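Dye notebook, weld and walnut, second bath
October 2025

Picked up from the March pages, where I gave up on the walnut because every skein came out the same flat tan. Much better this time! The hulls came from the tree behind the Nedley lot, still green when I gathered them, and I let them sit in rainwater in the lidded bucket until they went properly black and slimy. The smell is awful and I don't care, the liquor is gorgeous.

Yarn is the Grista two-ply, undyed, the one with the slightly hairy finish. Total dry weight 445 g across five skeins. Scoured in warm water with a squirt of the Nistex wool wash, left overnight, rinsed twice. It took a while to wet out. I keep forgetting how much grease Grista leaves in their yarn, and skein two still had a patch near the tie that shed water like a duck. Gave it another half hour in the sink and it was fine.

Mordant: alum only on skeins one, two and three, nothing on four and five. I wanted to see how far the walnut goes by itself, since the tannin should carry it. Brought the alum pot up slowly, held it just under a simmer for an hour, then let it cool with the wool in. Ties were much too tight again on skein one. There is a pale band under the second tie that I'll have to live with, or wind to the inside of a ball. Looser figure eights next time, and cotton, not the acrylic scraps.

Walnut bath: strained twice through old curtain fabric. 400 g of hulls before soaking, which is less than I used in March, and the color is deeper all the same. I think the long soak did it. Skeins four and five went in first and stayed in until the pot was cold. Four came out a real bitter-chocolate brown. Five is a shade lighter and warmer, and I suspect it was floating above the others for most of the time. Must stir more. Must also stop lifting the lid every ten minutes to admire it.
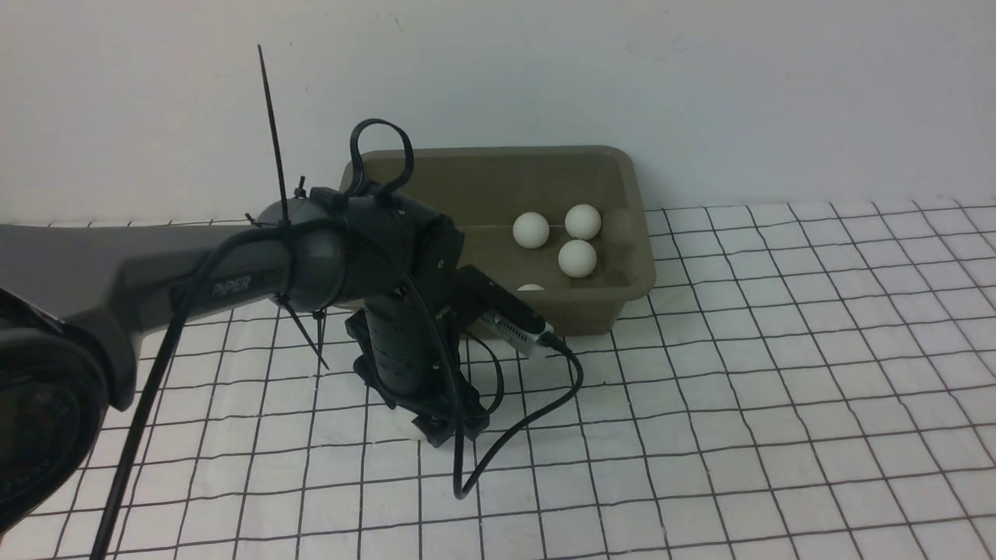
Does the walnut need alum at all?
For a plain brown, I'd skip it: the two bare skeins took the color beautifully, and skein three, which had alum, only moved a little toward gold.

Weld bath: dried tops from Krūmiņa, the bag opened last winter and kept in the dark cupboard. Chopped, covered, simmered gently, strained. I added a pinch of chalk because our water is soft, and the yellow jumped. I love that moment so much. Skeins one and two went in together for 40 minutes or so and came out a clear, sharp lemon with a tiny bit of green in it. Skein one is brighter. The greasy patch on skein two has dyed evenly after all, I can't find it now.

Then the fun part. Elikem Kyei suggested dipping one end of a weld skein in what was left of the walnut, so skein two got a third of its length lowered in over the edge of the pot. Yellow, then a kind of old brass, then brown at the tip. It is the best thing to come out of this shed all year. Elikem wants it for a hat brim and I may have to hide it.

Exhaust: there was still plenty in the walnut pot, so 354 g of carded fleece went in for a quick bath without any heat. Soft mushroom color, quite even. Drying on the rack with the window open.

Lightfastness: wound samples from all five skeins onto card, covered half of each with foil, taped to the south window. Labels are in pencil this time (the March ones were in felt tip and faded faster than the yarn did).

To do:
Rinse skein four again, it's still giving a little brown.
Try iron on a short length of the weld, just a dab, in the small enamel pot and never the good one.
Ask at Nedley if I can have the rest of the hulls before they rake.
Order more weld tops. The Krūmiņa bag is down to dust and stalks.
Copy the chalk amount onto the lid of the jar.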